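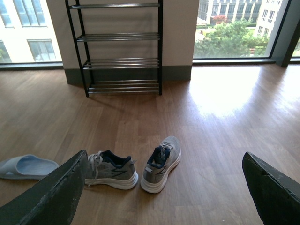
Gray athletic sneakers with a navy lining. Light mesh uppers are hard to repair well.

The last cobbler in Curkberg

The shop on Drumidon Street opens at 7 in the morning, and by 7:30 the counter is usually full. Nafula Ndung'u writes each job on a paper tag, ties it to a lace and puts the pair on the shelf behind her. Last year she wrote 1,782 tags. In her first year it was fewer than half that.

When she took over the lease, Curkberg had two other repair shops. One closed when its owner retired and the other became a phone store. Their customers came to her, and they brought different shoes than the ones she had trained on.

"I learned on welted shoes," she says. "You pull the old sole, you stitch the new one. Now most of what comes in is glued."

Sneakers make up more than half of her work. The usual complaints are a torn heel lining, a sole peeling at the toe and a hole over the big toe. A heel lining takes her 40 minutes. She cuts out the worn fabric, glues in a thin leather patch and sews along the collar by hand where the machine arm won't reach. Peeling soles are quicker, but they have to sit in a clamp overnight. Holes in the mesh she can patch from the inside, and the patch shows.

Foam is the part she can't do much about. Once a midsole has packed down, there is nothing to rebuild, and she tells people so before taking their money. Some leave the shoes anyway and ask for a new insole.

Her finishing machine is an old Skandia that came with the lease. Belts for it are getting hard to find. She buys them from Ruiz-Ortega, a supplier that still keeps a few sizes in stock, and orders a year's worth at a time.

Iman Amrani has brought her shoes here since she moved to town. She walks to work at the hospital and goes through heels fast. "A new pair costs me four times what the repair does," she says. "I had one pair relined twice."

The money is tight. Rent went up in June, and a replacement stitching machine, used, would cost $3,000. Ndung'u raised her prices by $2 a job and lost a few customers over it.

She has been looking for an apprentice. Two people have tried it. One stayed four months and left for a warehouse job with better pay, and the other is still there on afternoons, doing heel tips and learning to skive leather. It takes two years, Ndung'u says, before someone can be left alone with a good pair of boots.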